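Pre-session walkthrough, cloth folding station, Stultmont floor
Filled in by Viola Messina, morning round, November

I do this list before anyone picks up a gripper, and I write my comments as I go, so forgive the rambling. Anything marked FIX has to be sorted before we record. Anything marked WATCH can wait, but please don't let it wait until spring!

1. Floor and walkways
Clear path around the platform: OK
Cables: WATCH. There's one running across the floor toward the back. I'd love to see it taped down (I have tape, come find me).
Floor clear: OK. It's polished concrete and it gets slick, so sneakers please, no socks.

2. Platform and sheet
Sheet clipped at the edges: OK. I tugged on both clips and they held.
Sheet smooth: WATCH. Some soft wrinkles, mostly on the far side. I can live with those, but if a fold gets deep enough for the jaws to grab, stop and pull it flat. We lost a whole batch last time to people picking up sheet along with shirt.

3. Hand-held grippers
Indicator lights green on both: OK
Labels readable, left and right not swapped: OK
Jaws open and close without sticking: OK on the left. The right was a touch slow on the first squeeze and fine after that, so WATCH.
Trial pick on the blue-gray garment, both hands: OK. I like to start from a crumpled heap because that's what most of our examples start from anyway. 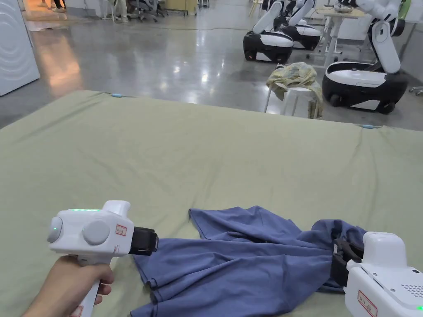
Berhanu Moges wrote back on the shared copy that he'd drop the trial pick from the safety list altogether, seeing as it tests the data and has nothing to do with anybody getting hurt. He'd also like the wrist check moved up to the top, and he thinks 70 folds before a break is too many for a new person.

Fair point on the wrists, and I've moved it up on the next version. The trial pick stays for now! A sticky jaw makes people squeeze harder, and squeezing harder is how Radomír ended up with a sore thumb.

4. Wheeled robots
Parked away from the platform: OK
Arms up and holding still: OK
Stop buttons tested: FIX. I got through 2 and then got called away. Vratislav, could you finish before the first run?
Nothing set down on the bases: OK

5. People
Rings and bracelets off: OK
Wrist stretch done: OK (mine, anyway)
Break after 70 folds: keeping it for regulars. New folks stop at 35 until we talk it over.
Second person within earshot: OK

6. Recording
Space for the session: OK. We're trying to reach 2,000 good folds for the Pletuslow set, and I'd rather get there slowly than have sore hands all over the building.
Bad takes flagged right away: please, please do this. Say "scrap" out loud and start the garment over.

Open items: stop buttons, cable, slow right gripper. I'll come back at 3 to look at all of them, and I'm bringing the tape.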